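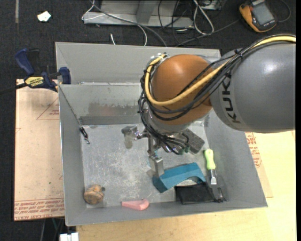 Plosuso Shared Workshop
Bin picking cell, inspection checklist with comments
Inspection done Sunday, June 23, 2019
Previous inspection: May

Marks used: OK, FIX (run only after the fix is made), WATCH (run, look again next time).

Before power

1. Emergency stop button reachable from the operator's chair. OK
The button is screwed to the front leg of the table. Pressed and reset with the controller on, drives dropped out each time.

2. Arm base bolts. OK
Checked with the torque wrench at 44 Nm, which is the number in our build notes. None of them moved. Paint marks redrawn.

3. Table. WATCH
No rocking with a hand on each corner. The table is wood and the screws into it were snug in May and took a little more turning this time. Put a washer under each head before the next inspection.

4. Bin held down. WATCH
The DEWALT bar clamp on the rim is doing the job. It has cardboard under it and cardboard gets softer where it is squeezed, so check the grip at the start of each session. Push the bin sideways with an open hand. If it slides at all, tighten and push again. One clamp was what the build notes asked for. I would like a second one on the opposite side, and there is room for it if the cardboard is trimmed.

5. Bin edges. OK
Ran a gloved thumb along the rim and the top of the divider. One burr at a rear corner, filed off. The scuffs on the floor of the bin are old and don't matter.

6. Cardboard under and beside the bin. WATCH
Fine as a scratch guard. Keep it flat and keep it from sticking out past the table where somebody can catch it with a hip.

Cables

7. Cable bundle on the arm. FIX
The bundle is strapped along the gray segment and loops over the orange joint. The loop has to be long enough for the wrist to turn and short enough that it can't hook the bin. Right now it is on the long side. With the arm jogged to the far left corner of the bin, the lowest cable brushed the wall. Take up the slack at the strap nearest the joint, then jog to all four corners by hand before running any program.
Added later the same day: slack taken up, four corners jogged, no contact. Changed to OK.

8. Cable jackets. OK
No cuts or flat spots. Wiped down with a dry rag. The yellow cable gets looked at first because it is the easiest one to see wear on.

9. Cables behind the table. FIX
The white and black ones over the metal stand are a tangle. Nothing is pulled tight, but tracing one from end to end took far too long. Label both ends of each and tie them in two groups, power in one and signal in the other. Still open.

10. Floor behind the table. FIX
Tools and meters don't live on the carpet. The multimeter goes back on its hook after use. Pick up paper scraps too. Still open until it has stayed clear for a week.

Gripper

11. Finger screws. OK
Checked with the short hex key. Thread locker was still holding.

12. Fingers parallel when closed. OK
Closed on a strip of printer paper, even pull along the whole length.

13. Grip force setting. WATCH
Set to 58 in the Prulberg gripper software. The foam and the eraser don't need that much. The screwdriver does, if it is picked by the handle. Leave it for now, write it on the card if you change it.

14. Clearance to bin floor. OK
Lowest allowed height is 5 mm, set in the program and tested with a feeler block. Don't lower it to reach flat parts. The black pad is a hard pick for that reason and can be skipped.

Test objects

15. Nothing sharp, nothing that breaks, nothing with a battery in it. OK
The screwdriver is allowed because the tip is blunt. Don't swap it for a different one without asking on the board.

16. Crumbling objects. WATCH
The small tan and brown piece sheds. Vacuum the bin after each session and replace the piece when it gets too small to grip well.

17. Objects against the front wall. WATCH
The walls slope, so a part that leans on one can roll back under the gripper during a pick. Start with parts away from the walls when testing a new program.

Running

18. Speed limit in teach mode. OK
Speed cap works. Tried to go over it from the pendant and could not.

19. Dry run, empty gripper. OK
Ran 300 cycles on the Oshima test program. No faults. Joint housing was warm to the hand at the end, same as in May.

20. Hands out of the bin unless the drives are off. No mark, this is a rule. A paused program does not count as off.

Open items: 9, 10.
Parts to buy: washers, cable labels, second bar clamp, one roll of hook and loop strap. The Troston catalog has the strap in the width we use.

The cell may be run in teach mode with the open items as they are. No automatic runs until 9 is closed and marked here.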